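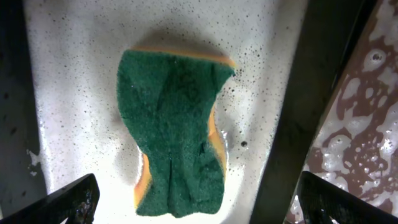
Wet-area gripper check, Clorkia cell
Plevo site, November round

1. Stop button reachable from the sink side: OK
2. Force limit set to 10 N for soft items: OK
3. Fingers open before final approach: OK. Sponge lying flat, green side up, one finger to either side.
4. Finger surfaces: PASS WITH COMMENT. Light scuffs on one finger. Check again at 300 hours.
5. Foam kept off neighboring surfaces: FAIL. Suds on the brown surface past the dark bar. Wipe down before restart.
6. Wrist seal, part 302: OK, no cracks
7. Cable cover closed: OK

Item 5 stays open until Pustwood signs the recheck.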